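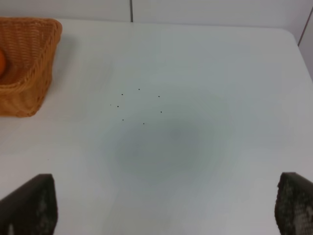
Thursday, late afternoon, Gedholm bench

Picking up where Reiko left off this morning. We are on to the crumbs-and-fruit job now, and I want to get my thoughts down before I go home and lose them, which is what happened last time.

The chore is the one anybody's grandmother could do half asleep: the fruit lives in the basket, the table gets cleared, the bits that are left get picked up or wiped away. I set the arm to 20 tries at the fruit half, ten with the old finger pads and 10 with the textured ones Osamu glued up on his lunch break (thank you, Osamu, they look lovely and they smell terrible). The new pads are a pleasure. An orange is a kind thing to grab, really - round, firm, bright against white, and forgiving if you come in a little crooked. The wicker is less kind. Going in over the rim the fingers like to catch on the weave, and then the whole basket comes along for a ride. Kimie thinks we should weigh it down. I'd like to hold off on that, as I don't weigh mine down at home and I doubt anyone else does either.

Small specks are where I lose heart a bit. On a plain white top you'd think they would be the easiest thing in the world to find, and the camera does see them, but the Stistden software keeps taking any soft shadow for a spill and wants to deal with that first. It spent a good part of the afternoon being very thorough about a shadow. Minoru suggests a second light on the right-hand side, and I've asked him to bring the one from the Gernarow room if they can spare it. Picking up specks with two fat fingers is silly anyway. It wants a brush or a damp cloth, and the cloth holder is still at 400 grams, too heavy for the wrist once it's wet.

So, can it do the kitchen table yet? Half of it, slowly, with me standing there. I was more hopeful in March, but I'm still fond of the thing.

To do: trim Osamu's pads at the corners, try a higher approach over the rim, ask Kaneko about a lighter cloth holder. Reiko, please leave the table where it is, I've only just got the heights right!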